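Visit Report: Demonstration Laboratory, Zamudio Technical Center

A delegation from the Jalow Vocational Institute visited the demonstration laboratory of the Zamudio Technical Center to learn how robots are taught household tasks by hand and by remote control. The visit was arranged at the invitation of the laboratory's director, Rania Hattar, and forms part of the Institute's review of its automation courses ahead of the March enrollment period.

The delegation was led by Abla Darwish, head of the automation department, accompanied by Randa Tarawneh and Nour Hijazi of the teaching staff. Ms. Hattar opened the program with a short presentation. The laboratory occupies 2620 square feet on the ground floor and runs four teaching stations, one of which is reserved for trainees. Its present collection holds 3000 recorded demonstrations, each stored with the name of the operator and a written statement of the task.

Two methods are in use. In the first, the operator takes hold of the arm and moves it through the task while the joint positions are recorded. In the second, the operator stands apart from the table and steers the arm with a hand controller. Ms. Hattar explained that the laboratory began with hand guiding and still uses it for short movements, such as pressing a lid into place. Longer tasks are now recorded by remote control – the operator's hands stay out of the camera views, and the recordings need less editing.
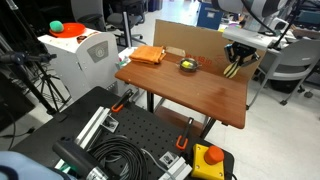 Report and photograph by Lina Qudah
Jalow Vocational Institute, 11 Jan 2025

The delegation spent the greater part of the morning at the station used for kitchen tasks. The working surface is a small wooden table, set with a folded orange cloth and a dark metal pot with two short handles. The arm reaches over it from above and carries a black gripper with striped yellow and black fingers. An emergency stop with a red button stands on the perforated black table in front, and visitors were shown its use before any of them was permitted to operate the arm.

Ms. Tarawneh and Mr. Hijazi each completed a practice session under supervision. The assigned task was to grip the cloth by one corner, lift it clear of the table and lay it down again. Both found the height of the gripper difficult to judge at first. The supervising engineer advised them to approach slowly, pause above the cloth, and close the fingers only after checking the side view. Attempts in which the cloth slipped were kept and marked as failed, in line with the laboratory's usual practice.

Trainees at Zamudio complete 72 hours of supervised operation before their recordings are accepted into the collection. Ms. Darwish asked whether this period could be shortened for students with earlier experience of industrial arms. Ms. Hattar replied that such students learn the controls quickly but tend to move too fast around soft objects, and that the full period is therefore kept for everyone.

The afternoon discussion dealt with equipment and cost. The laboratory has tested two hand controllers, the Barent and the Zundby, and has kept both in service. Operators with smaller hands generally prefer the Barent – its trigger has a shorter travel. The delegation also received a copy of the laboratory's recording guide, which sets out how a table is to be prepared and how objects are to be returned to their starting places between attempts.

Ms. Hattar has offered to receive two groups of students during the spring term. The Institute would be responsible for transportation, and a budget of 700 dollars per group has been proposed for this purpose. Ms. Darwish will submit the request to the academic office together with this report. Staff who wish to consult the recording guide may obtain it from the automation department.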